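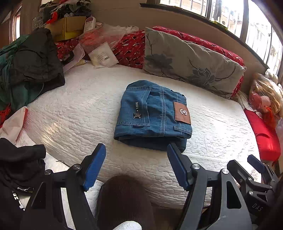

Folding jeans on the bed (and where they go after that)

I fold on the bed. I've tried the dining table and I've tried the top of the dryer, and I always come back to the bed, because it's the one flat thing in my place big enough to spread out a pair of jeans with both legs straight. A bare mattress is even better than a made bed, so I like to do the big sort on the day the sheets come off. Nothing slides around, and you can press down hard with your forearm to get the air out.

I redid the whole closet last October when I moved into the Flenmont apartment, and people keep asking me about the jeans, of all things. So these are the jeans notes, with a few other bits thrown in.

The compact fold

Empty the pockets first. I say this as someone who put a lip balm through a whole season of storage!

1. Zip and button them. If you skip the zipper the front goes lumpy and the whole stack leans.

2. Hold them by the waistband and give one good snap downward, like you're shaking out a rug. That gets rid of more creases than my iron ever has.

3. Lay them down and bring one leg over the other so the back pockets end up on the outside. The crotch seam will stick out in a little triangle - tuck that in flat so you've got one long straight strip.

4. Smooth from the waist to the hem with the flat of your hand.

5. Bring the hems up toward the waistband and stop an inch or two short. If you go all the way to the top you get a thick ridge there, and denim ridges do not forgive.

6. Fold again, in half for a deep drawer or in thirds for a shallow one. You want a tidy rectangle that holds its shape when you pick it up.

I like the back of the waist facing up when I'm done. The patch and the pocket are how I tell my jeans apart (blue, blue, slightly other blue), and it saves me unfolding four pairs to find the ones that fit this week. Mind any metal badges or emblems, though. If you stack something thin and knitted right on top of them it can snag, so I lay an old T-shirt in between or just keep denim with denim.

Stiff jeans

Brand new ones fight back. Fold them, put a heavy book on top and go make coffee. Fifteen minutes does it for most pairs. My Bidell ones needed the book overnight, but those could practically stand up by themselves when I got them.

The heap

My rule for a big sort is dark stuff in one pile and everything I can't decide on in a box. Any cardboard box will do. The box matters because a loose "maybe" pile spreads, and by bedtime you're shoving it onto a chair. With a box you can pick the whole mess up and set it on the floor and go to sleep.

Do the jeans first. They're quick and they're bulky, so the heap shrinks fast and you feel like a genius. Socks last, with the TV on.

When I get bored I set a timer for 15 minutes and quit when it rings. It usually takes me three rounds to get through a full bed, sometimes four if I start trying things on (don't start trying things on).

Cushions, dolls and other bed dwellers

Decorative pillows and bolsters can stay up at the head of the bed while you work. Push them back and leave them. I used to carry them all to the couch and then carry them all back, and I don't know what I thought I was gaining.

Dolls and stuffed toys with long hair do well with a clear plastic bag over them while there's laundry flying around, because lint loves doll hair. Leave the bag open at one end, don't use it as a long-term home, and keep it well away from little kids.

If your bed is under a window, pull the curtain across before you leave dark denim lying out for the afternoon. I faded a stripe across one thigh that way in my old place.

Drawer or shelf?

Drawer, standing on their edges like files, if you have the depth. Mine is a Maglaya dresser with drawers that run smooth but are a touch shallow, so I use the thirds fold. On a shelf I go no higher than five pairs, or the bottom one never gets worn again.

Before they go away, make sure they're dry all the way through the waistband and the pocket bags. Those are the last parts to dry and the first to smell. I hang mine by the belt loops with the pockets pulled out, and I give them an extra half day when it's humid.

Next up is the coat closet, and I am dreading it.

Posted 06/06/2018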